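Tavach at the packing tables: a few months in

Print this page | E-mail to a friend
Reading time: 2 minutes
Filed under: Work & Machines, Around the Shop

I've been at Kincaid long enough to remember when every order was picked, checked and boxed by whoever was closest (and whoever had a good back that morning!). In September we started sharing the job with two Tavach arms, and people keep asking me what it's like. So I've put this page together for the crew over at Plukotgate, who get theirs next.

First, the numbers, as everybody wants them. Our best day by hand was 552 small orders. We haven't beaten that yet, and I'm not fussed, but the ordinary days have crept up and the late finishes have pretty much stopped. The arms went through 1,837 picks in their first full week and asked for help on 54 of them. Asking for help means a beep and a message on the Wivus screen – we all hear that beep in our sleep now.

What's changed for us is mostly the walking. I used to do laps all shift, and now I look after the baskets, sort out the odd-shaped stuff and teach the newer folks how to clear a stop. My knees are thrilled. My step counter thinks I've retired. Some of the crew miss the old rhythm, and I get that, because you could have a proper yarn while you packed and now you've always got one ear on the machine. We've moved the tea break to ten so everyone stops together, which has helped more than I expected. 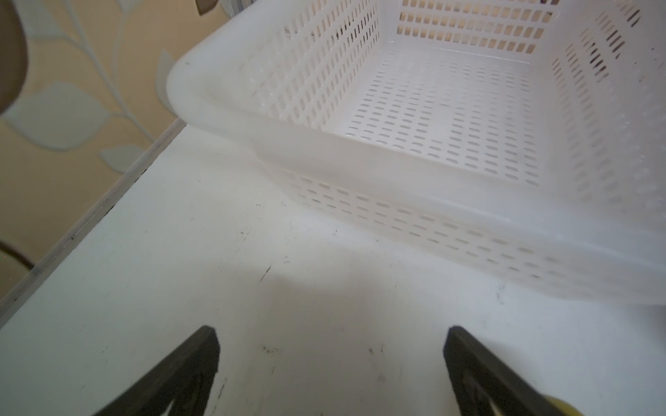

Alaric Dunleavy, packing lead

An empty white basket on the tabletop, with the gripper open in front of it. I've got a soft spot for these baskets, slots and all, and yes, the table has a few scuffs on it. Plukotgate folks, get your spares ordered early and label them before day one – we did ours afterwards and it took a whole afternoon, plus most of a packet of biscuits.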